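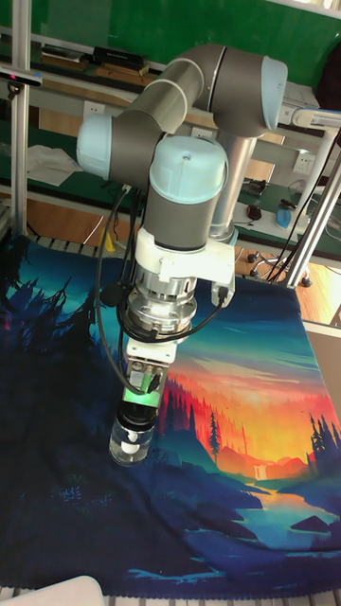

Workshop tips: getting good pick-and-place examples out of a long afternoon

I've been collecting demonstrations for our arm at Hurnura since October, and people keep asking me for the boring practical bits, the ones that don't make it into anyone's write-up. So I've turned my notebook into a page. It's mostly bottles and jars, because small clear things with lids are what we've been working on, but I think a good deal of it would carry over to mugs or tins or whatever you've got in the cupboard.

Start with what's under the objects. A bare tabletop is lovely and easy, and the model you train on it will be lovely and hopeless the minute someone puts a tea towel down. We swap cloths a lot. The busier the print the better, as far as I'm concerned, and a landscape with plenty of dark patches and bright patches is a treat, as a clear jar looks like a completely different thing over each of them! Iron the cloth, though, or at least pull it tight. I lost most of a morning to a ridge in the fabric that tipped the bottle over whenever I set it down.

Clips at the corners help if your table has slats. Tape leaves a sticky line that collects fluff (I'm still picking it off with a thumbnail).

Clear things are a pain for depth cameras, everyone knows that, and the usual advice is to spray them or wrap them. Please don't if you want the finished system to handle clear things. What I do is make sure the lid is a good solid colour and let the examples be honest about the rest. Put a little something inside some of the containers and leave others empty. Same bottle, different insides, and you've got more variety without buying anything.

Wipe the glass between runs. Fingerprints show up on camera as a cloudy band, and if you always hold the jar in the same spot when you reset it, the band is always in the same spot, and guess what the model learns to look for. An old glasses cloth is perfect.

On numbers: I aim for 200 demonstrations per object before I even think about training, and I do them in batches of 11. Why 11? Because ten felt too easy to stop at and I get sloppy on a twelfth. Between batches I stand up, move the start position, and write down the batch in pencil. Pencil survives a spilt drink and biro doesn't.

Move the start position properly, by the way. I used to think I was placing the jar at random, and when I plotted it all out afterwards there was a neat little clump near my right hand. Now I throw a dried bean on the cloth and put the jar where it lands. If it rolls off the table, I throw it again.

Close the gripper gently. Glass will put up with more than you'd think, but a thin plastic bottle buckles, and a buckled bottle leans for the rest of its life. I set the force as low as it'll go and creep up until a lift holds for 3 seconds without slipping. Then I leave it there for the whole object. Fiddling with it halfway through gives you two datasets stuck together, which is a nuisance to untangle later.

Pause at the top of the lift. It doesn't need to be long, just enough that the end of one movement and the start of the next are easy to find when you're cutting the recordings up. Chege, our little labelling script, looks for exactly that stillness, and when I rush it I end up trimming by hand until bedtime.
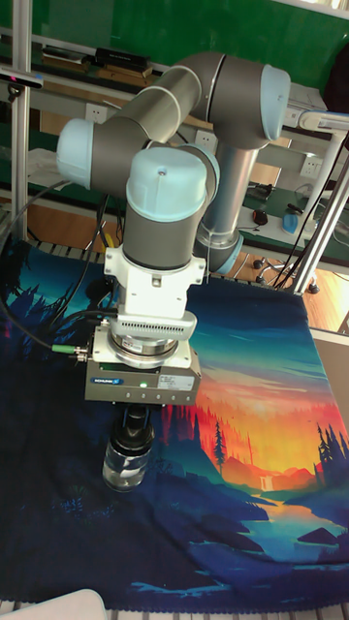
One reader wrote in to say that they'd done the opposite for months: no pause at all, one smooth sweep from pick to place, on the grounds that a pause in the examples becomes a pause in the finished robot. Theirs had learnt to hover over the table like somebody who's forgotten why they came into the kitchen. They suggested recording half the set each way and marking which is which.

I've tried it since, and I think they've got a point. My compromise is a pause in the first few batches of each object, to get the script settled, and then smooth ones after that with a tap of the foot switch to mark the moment. The foot switch was the best thing I bought all year. Before that I was pressing a key with my elbow.

Keep your failures too. If the jar slips, carry on, pick it up again, finish the job and save it with an F in the name. I binned mine for weeks, and then our colleagues at Trernasix wanted examples of recovery and I had precisely none. These days I get about one in every 20 without trying.

Cables: loop them with slack, then turn the wrist as far as it goes each way before you begin. If anything tugs, add more slack. Velcro ties, never zip ties, as you will be undoing them.

Light matters as well. Draw the blinds, or else spread your batches over the whole day and note the time. I do a lot between 4 and 6 in the afternoon, and the Ledeo set has a distinctly yellow look to it as a result. I'm redoing part of that one in the mornings, starting with the short jars.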